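Papers > Household Studies > Working Papers > Section 4

4. What the Bedside Table Holds, and for How Long

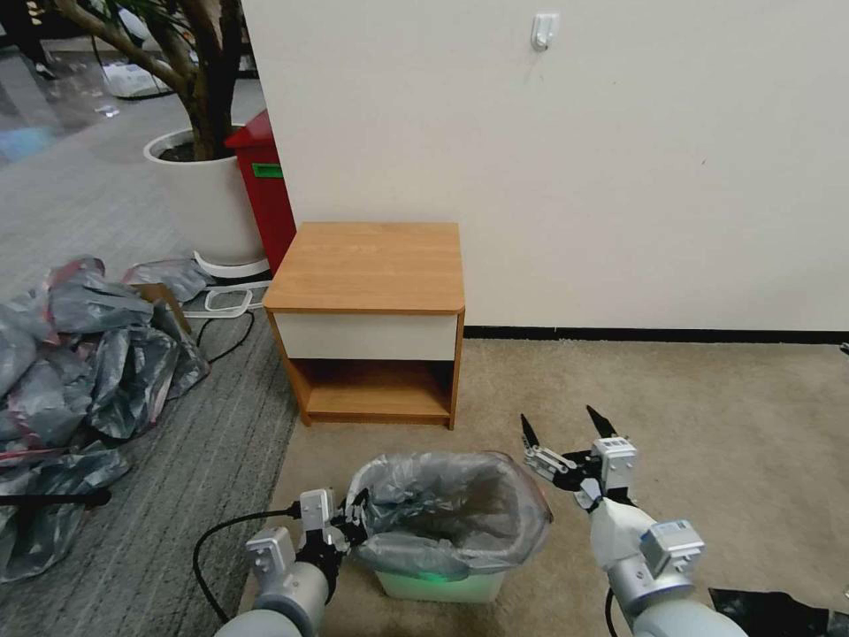

Figure 4. A small nightstand of the drawer-over-shelf type, with a lined trash bin in front of it.

The previous section dealt with the kitchen, where people at least know that they are storing things. The bedside is harder. Most of our respondents did not think of the nightstand as storage at all. They described it as a place where things are put down for the night, and then, when asked to open the drawer, found items they had put down for the night in another decade.

The diary data come from 80 households in three towns, which we call Plundis, Dramer and Kekana. Each household kept a log for 15 days in May. Every time an adult put something on, in or under the bedside table, they wrote down what it was, and every time something left they wrote that down too. The logs contain 1,566 entries. Arrivals outnumber departures by a wide margin, a result that will surprise no one who has ever owned a drawer.

4.1 Surface, drawer, shelf

We coded each entry by where the object came to rest. The top surface had the fastest turnover. Glasses of water, phones, eyeglasses and hair ties came and went daily, and respondents logged them without trouble after the first evening. (On the first evening several people logged the lamp.) Books were slower. A book on the top surface was typically being read, or was being kept there by someone who wished to be seen reading it. We did not try to separate these groups, as doing so would have required asking.

The drawer behaved differently. Objects went into it from the top surface, usually when the top surface was needed for something else, and very few came back out. Respondents used the word "temporarily" a great deal when talking about this. Expired coupons, single earrings, foreign coins, manuals for alarm clocks long dead, and cough drops in every stage of decline were all in the drawer temporarily. One respondent in Dramer had a spare key in there and could not name the door it opened. She was firm that it should not be thrown away.

Where there was an open shelf below the drawer, it was used mainly for larger items: magazines, a heating pad, slippers, a second and more serious book. Open shelves were tidier than drawers in all three towns. The simplest explanation is that a shelf can be seen from the bed and a drawer cannot, and we have no reason to prefer a more complicated one.

4.2 The bin question

Our original coding scheme had no place for the trash bin. It was added after the pilot, when it became clear that the distance between the bed and the nearest bin was shaping the logs. In homes where the bin stood in the bathroom or down the hall, tissues, receipts and candy wrappers were logged as arriving on the nightstand and then moved, in a later entry, to the drawer. In homes with a bin beside the bed they mostly did not appear in the log at all.

It is tempting to say that a bin by the bed cures the drawer. The data do not go that far. Households with a bedside bin had less outright garbage in the drawer, but they had just as many keys, coins and coupons. People will throw away what they already believe to be trash. The rest of the drawer is made up of things whose status has not been settled, and a bin offers no help with that – it can only receive a decision once somebody has made it.

There was one odd finding from Kekana, where bedside bins were common. Several people there used the bin as a second shelf, resting a book or a tray across the top of it when the nightstand was full. These entries were coded as "surface, other." Two of the books later went into the log as lost.

4.3 Shared beds

Where two adults shared a bed, each usually had a nightstand, and each considered the other's to be the messy one. Agreement on this point was total within couples and useless for our purposes. Item counts from the logs showed only small differences between the two sides. What did differ was the kind of object. One side tended to collect the supplies for both people – tissues, lip balm, the flashlight for power failures – and the other side borrowed from it, generally in the dark.

Borrowed items were rarely logged by either party. We suspect that a fair share of the missing departures in Table 3 are of this kind, and that the true turnover of the drawer is a little higher than reported. Even on generous assumptions it remains very low.

4.4 Limits of the diary method

Keeping a log changes what gets kept. At the close of the study, many respondents said that they had cleaned out the drawer on the night before the diary began, so as not to be embarrassed by it. Others had waited until the diary ended, so as not to have to write it all down. The first group lowers our opening counts and the second raises our closing ones. We cannot show that they cancel out, although we would like them to.

The Parkeo inventory, described in Section 5, avoids this problem by arriving unannounced, and has others of its own.

15 shares | 4 comments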